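Padutport Lake Park is looking for fishing hosts

Season position, start in April. Location: Padutport, Clirnia side of the lake.

We are a family fishing park with two ponds, one small shop and a guest house. Our visitors come for half a day or a full day, and many of them hold a rod for the first time in their life. For the coming season we search for four hosts who like fish, and who like people at least the same.

Your work

The day begins at 7:30 with opening the gate and checking the oxygen in both ponds. After this you prepare the rods, the landing nets and the unhooking mats for the booked guests. When the guests arrive, you show them their place, explain the park rules and stay near for the first hour. Carp and catfish here can be heavy, so you must be able to help with landing a fish, take it off the hook calmly and put it back in the water. In the afternoon you clean the equipment, mix the bait for the next day and write the catches in the book.

Two times in the week you also drive the minibus to the hotels in Klinhom and bring the guests back in the evening. The drive is 30 minutes in one direction and the road is good. 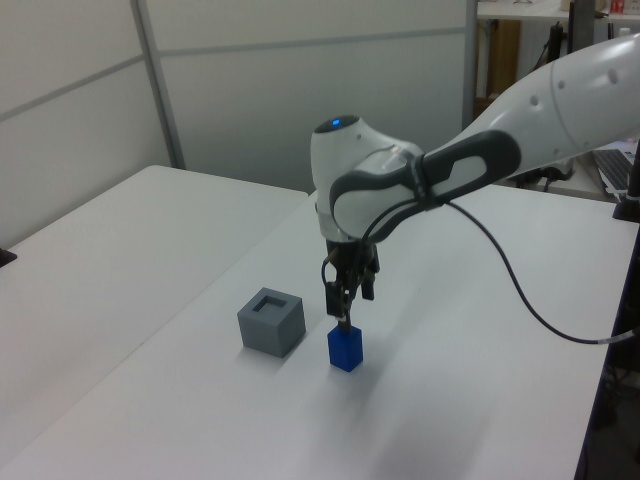
Do I need my own fishing equipment?
The park gives you everything for work, including boots and rain clothes. You are welcome to bring your own rods for your free time, and fishing in the small pond is free for staff after closing.

What we ask from you

You have fished for carp or other big freshwater fish before, and you can tie the usual knots without looking in a book. You speak English well enough to explain things to a guest with patience. Any other language is a plus, German and Dutch especially. You have a driving license for a car, and you can swim. A first aid certificate is good to have, but we can also send you to the course in Zukano before the season and we pay for it.

Please do not apply if you want to fish all day by yourself — this happens sometimes, and then both sides are not happy.

What we offer

The contract is for 6 months, with the possibility to come back next year. You work five days in the week and the free days are always together. You get a room in the staff house with your own bathroom, and lunch on the working days. The kitchen is shared between 11 people, so please be a tidy person. Salary depends on your experience and we tell you the amount in the first call, before you have to decide anything. Tips are yours.

How to apply

Send us a short letter and your CV by email, or bring them to the shop between 9:00 and 16:00. Tell us in the letter where you have fished, which languages you speak and from which day you can start. A photo is not necessary. We read applications until the end of February and answer to everybody, also when the answer is no. If we invite you, we will ask you to spend one morning with us at the ponds. Breakfast is included, and we pay your bus ticket.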